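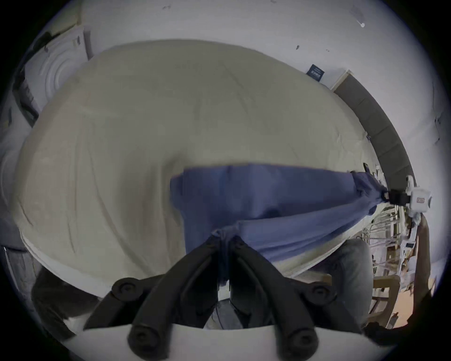 Home Visits Materials Archive Contact

Visit report: the Neltova dyeing and finishing plant

Saturday, February 6, 2021

The Neltova plant takes in unbleached cotton and cotton blend fabric and sends it out dyed, finished and rolled. It does no spinning or weaving of its own. The open day covered four departments in the order the fabric goes through them, with a short stop in the test room at the end. Groups were small and spaced well apart, and the full round took a little under two hours.

Greige store and preparation

Fabric arrives on rolls from outside mills, most of it from Plinilel. Each roll is weighed, given a lot ticket and run over a lit inspection table before it is accepted. Faults are marked at the selvage with a short thread. Accepted rolls are sewn end to end into a batch so that the machines downstream never have to be rethreaded.

Singeing comes first. The fabric passes a row of gas burners at high speed, which takes off the loose surface fiber, and goes straight into a desizing bath. It then rests on a slowly turning roller under plastic film until the next shift. Scouring and bleaching follow on one continuous range. Our guide put most of the plant's dyeing problems down to this step. Fabric that does not absorb evenly cannot be dyed evenly, and the fault only shows up after the dye has been paid for.

Dyeing

There are two routes. Long runs go through a pad-batch line, where the fabric is dipped, squeezed between rollers and left to react cold. Short runs go into jet machines, which circulate the fabric as a rope in a closed vessel. The jets were loaded with a navy shade during our visit, and the sight glass showed very little beyond dark liquid.

Blues and navies make up a large share of the order book, mostly for workwear and cleaning cloths. Turquoise is the difficult one. It washes off slowly and needs extra rinses, and the plant schedules it late in the week so that the machines can be boiled out afterward. The recipe system, sold under the name Cidum, doses salt and alkali automatically. Dyes are still weighed by hand in a separate room with its own extraction.

The liquor ratio on the newer jets is lower than on the old ones, and water use has dropped with it. No figures were offered for the plant as a whole.

Finishing

The stenter is the largest machine on the site. Pins grip both edges of the fabric, pull it to width and carry it through a series of heated chambers. Softener goes on at a padder just before the entry. Width is read at the exit, and the operator corrects it by moving the rails. A sign at the control desk limits overstretching to 3 percent — anything more comes back as shrinkage in the customer's first wash.

After the stenter, fabric that must hold its size goes through a compressive shrinking unit with a thick rubber belt. Brushed goods are sent to a raising machine in a side hall, which was closed to visitors.

Test room

The test room was the most useful stop. Shrinkage is measured on squares marked with a template, washed, dried flat and measured again. Tensile strip tests are done on a bench frame made by Kao, with jaws faced in rubber to stop the sample from slipping. Strips that break at the jaw are thrown out and repeated. The sheet posted beside the frame showed a warp result of 510 newtons for a plain weave cloth.

Rub fastness is tested dry and wet. The wet result on dark shades is nearly always the lower of the two, and the plant quotes both on its data sheets. A sample from every lot is kept in a drawer for comparison, filed by shade family.

Practical notes

The minimum order for a custom shade is 1000 meters, and stock shades can be bought from 100 meters. Lab dips are sent by mail and should be judged in daylight as well as under store lighting. Closed shoes are required in all departments. The dyehouse floor is wet and sloped toward the drains — smooth soles are a poor choice. Parking is behind the boiler house, and the entrance from the main road is easy to miss.

The next open day will cover effluent treatment, which was left out this time. Places are booked through the plant office.

We use cookies to remember your settings and count visits to this site. Accept Decline Cookie policy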